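Ondmont Residents' Association
Minutes of the September meeting, 7 p.m.

Present: 9 members. Chair: Irja Ahonen.

1. Last minutes
Agreed, though the chair doubted that the bus shelter was "nearly finished" then or is now.
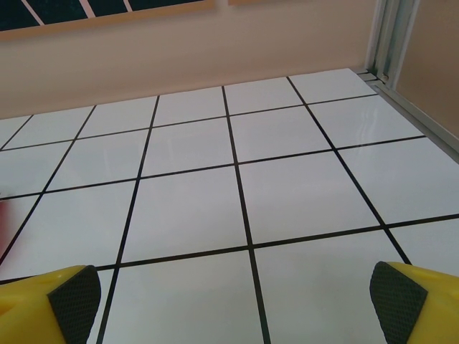
2. Service charge
The agents, Botia, propose a rise of £278 a year per flat. Their letter puts this down to "general costs". Members asked what those were last time and got the same two words back. No support for paying until a breakdown arrives.

3. Shared kitchen floor
Ikonen have quoted for new flooring and say tiles are the cheapest to look after. The chair asked who had told them so, and the answer was Ikonen. 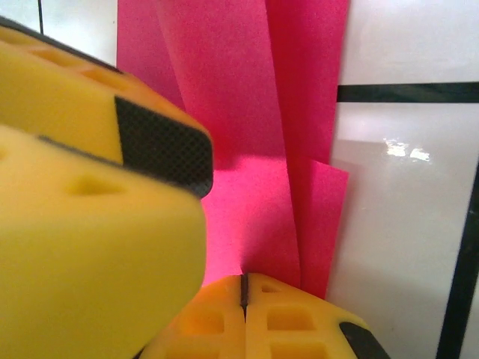
4. Colour of the bin store doors
Botia want every door grey, on the grounds that bright paint "confuses visitors". No visitor has been found who was confused. One member said that a chunky block of matte yellow like the one shown would at least be seen after dark. Left open.

5. Garden path
Farkumura's plan has a straight path where people already walk a curved one. Members expect the grass to lose.
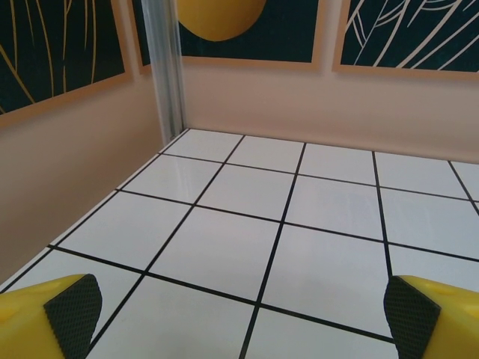 6. Laundry room floor
The leaflet promises a surface that "hides all marks". Members were not convinced. Large white squares with thin black lines between them, as in the picture, were thought unlikely to hide anything. Sample to be asked for, and walked on in boots.
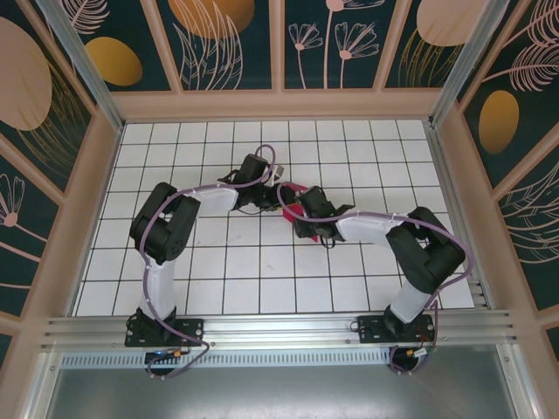

7. Parking
Two permits have gone missing again. Botia blame the post. The chair will write, without much hope.

Closed 9 p.m.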